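Put Your Lunch on a Tray

Posted Jun 21, 2025 in Zendgate Kitchen Notes

I want to make the case for carrying lunch on a tray, and I mean a small, ordinary lunch. A sandwich. Toast, if that's the day you're having. Most of the people I know own a tray and keep it on its side between the oven and the cabinet, where it waits for someone to get the flu. I think that's a terrible waste of a tray!

I came around to this over the past year, mostly by accident. I work from home, and my lunches had turned into something I did at the counter while reading my phone. I'd make a perfectly good sandwich and eat half of it standing over the cutting board, then take the other half to my desk on a paper towel. By three o'clock I couldn't have told you what was in it. Then last November I stopped at Ezeani, the little housewares place near the bus station, to get a can opener, and left with a can opener and a tray. It had no business working as well as it did.

The sandwich deserves it

A sandwich gets treated as the thing you eat when you aren't really eating. I love them too much to go along with that. Take a plain egg sandwich on brown bread, the kind I make maybe 4 times a week. You need bread with some grain to it (mine is the seeded brown loaf from Bristetti, sliced at the store, and I will walk the extra blocks for it in the rain). You need the egg cooked until it holds together but hasn't gone squeaky. And you need something red and sharp. I use Dikero hot sauce, and I use a fair amount, and I like it best when it gets out along the edge of the bread so the first bite has some fire in it.

The whole thing takes me five minutes if the pan is already out. Five minutes is not a lot of cooking, but it's cooking, and I'd like to see it end somewhere better than a paper towel.

I also don't think the plate has to be a nice one. I've had arguments about this with friends who believe that if you're going to bother with a tray, you have to bother with the good china. No! A plain white disposable plate on a cheerful tray looks like lunch. The tray does the dressing up, and the plate only has to be round and hold still. And please, please don't line up the slices of bread like a deck of cards. A top slice that has slid over a little shows you what's inside, and I find that much more inviting than a perfect square.

What a good tray looks like

You don't want a big one. The large wooden kind with handles is lovely for breakfast for two, but it won't sit on a desk and it barely fits on my counter. Small and shallow is right, with a rim high enough to stop a runaway grape and low enough that you can rest your wrist on it. Rounded corners wipe clean faster than square ones.

And get a color. I feel strongly about this. Kitchens have gone very gray, mine included, and food on a dark stone counter can look a bit lost. Butter yellow fixes that on the spot. A drawing helps too, provided it stays in the corner and keeps quiet about itself. A bear is ideal. Put a plate down over a bear with only its head showing and the bear seems to be peeking out to check on your lunch, and I am a grown adult who enjoys this every single time.

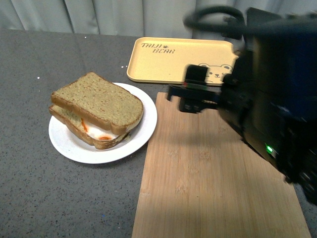
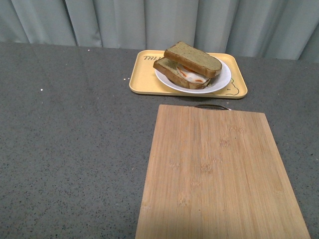 The crumb question

The strongest argument against me is that a tray is one more thing to wash, and I take it seriously. I live with a small sink and no dishwasher. But look at where crumbs go. Brown bread sheds. It sheds when you slice it, when you stack it and when you pick it up, and on a speckled dark counter the pale bits show up and the dark bits hide until you lean on them in a clean sleeve. A tray won't stop any of that. There will be a few crumbs beside it no matter how careful you are – I've tried – but the ones that fall while you eat land inside the rim, and you can tip those into the trash in one go.

As for washing, a tray with a plate on it hardly gets dirty. I wipe mine with the same cloth I was going to use on the counter anyway. If sauce gets on it, I rinse it. Call it ten seconds.

The weaker argument is that trays are fussy, and I've got less patience for that one. People who say so will happily spend money on a bag for their gym shoes and a box for their headphones. They understand perfectly well that things go better when they have a place to be. Lunch is the same.

Where to take it

Once lunch is on a tray, it can travel, and this has been the real joy of it for me. I've eaten on the back steps, on the floor by the window where the sun comes in, and once in the bathtub (empty, during a heat wave, highly recommended). The sandwich, the napkin and the glass all go together in one trip. You don't go back for the salt, because the salt is on the tray.

It also marks off the meal. When the tray is down, I'm having lunch, and when I carry it back, I'm done. I used to need a timer on my phone to get me away from my desk for a decent break, and I'd still cheat. I haven't set it in months.

You don't have to spend much, either. My favorite came from the sale shelf at Ezeani for 5 dollars, and before that I did very well with the lid of a cookie tin. Any thrift store will have a stack near the baking pans, usually with one great ugly souvenir tray in it. Get that one! Wash it well, check that it sits flat, and keep it out on the counter by the bread where your hand will find it. Mine has moved out of the gap by the oven for good, and I put the toaster in the cabinet to make room.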